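Cups and Saucers, Considered: a gallery
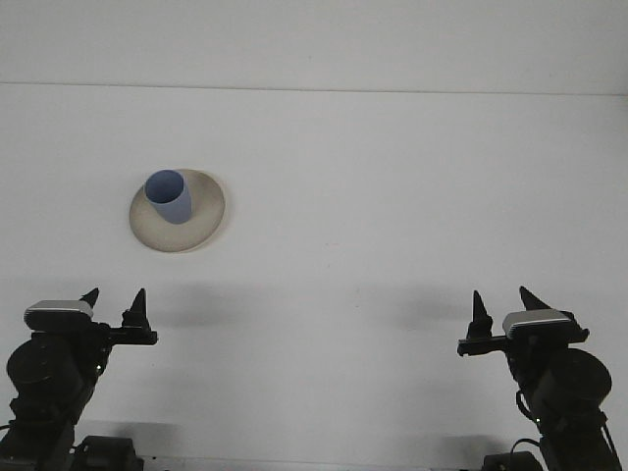 I have never been persuaded by the saucer. Sellers talk as if a cup without one were half dressed, and the Skesta spring leaflet gives it 2 whole pages, mostly about "ritual". My own view is that most saucers exist so the shop can charge for them. The blue cup with no handle is a fair test. It stands on a pale cream saucer, well over to one side, and the saucer doesn't seem to have much to say about where a cup ought to go. There is a shallow dip towards the middle if you care to aim for it. I do like the blue, which is softer than the blues you usually get in shops. I'm less sure about cream underneath it. Aiguo Hao thinks the two belong together and has told me so more than once.

The rest of the gallery went up on 27/04/2026. Captions are mine unless a name is given. Corrections are welcome, sales talk isn't.

On handles
Kyung-tae Moon wrote in to defend cups without them: you hold the cup, you know how hot the tea is, you wait. Fine. I have burnt my fingers enough times to want a second opinion. A cup that is wider at the top than at the base does at least give you something to grip near the rim.

On matching
Medina sell their saucers separately, in six creams. I had three of them side by side on the kitchen windowsill for a week and couldn't tell you which was "oat". Elīna Grīnberga says she can. I'd like to see her do it with the labels covered.

On price
Erner wanted 461 for a boxed set last May, down to 200 by the end of the month, so make of the first figure what you like. The box was very good.

On stacking
Saucers stack. Cups that taper also stack, up to a point, and then you need both hands and some patience to part them. Guangming Lu keeps his on hooks, which rules out anything in the handleless line.

Next update: egg cups, if I can find any worth arguing about.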